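Praktikum Robotik — Handout 4: Greifen und Ablegen am Tischofen
2020-12-13 — Viorica Georgiou

Suche im Kursarchiv Suchbegriff eingeben Los

Die Aufgabe dieses Blocks hat drei Teile: Tür öffnen, Gegenstand auf den Rost legen, Tür schließen. Jede Gruppe nimmt dazu 12 Durchläufe in Teleoperation auf. Ein Durchlauf darf höchstens 300 Zeitschritte lang sein, längere werden beim Einlesen verworfen.

Der Ofen ist nicht am Stromnetz, beide Drehregler bleiben unberührt. Vor dem Start fahren die Arme in die Ausgangslage. Die Tür wird am Griff gezogen — nicht an der Scheibe. Beim Ablegen erst öffnen, wenn der Gegenstand auf dem Rost aufliegt, dann senkrecht zurückziehen.

Typische Fehler im August:
- Finger streift beim Rückzug das Bedienfeld
- Greifer schließt vor dem Griff
- Aufnahme zu früh beendet

Im Protokoll stehen Startzeit, Ergebnis und Abbruchgrund. Abgabe bei Sunita Chaturvedi, Raum 399.
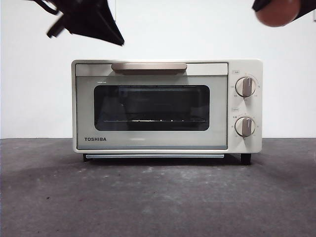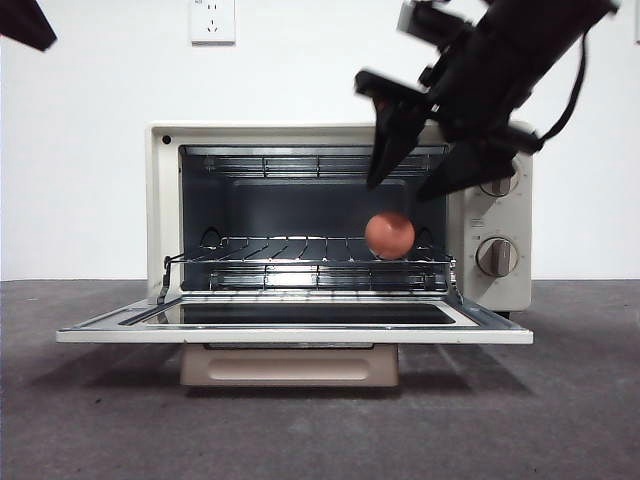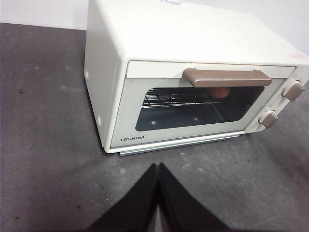

Abb. 1–3: Tischofen im Versuchsaufbau, Tür geschlossen (1, 3) und geöffnet (2).

Weitere Unterlagen
Handout 3: Kalibrierung der Handkamera
Handout 5: Auswertung der Durchläufe
Protokollvorlage
Projektseite Fundach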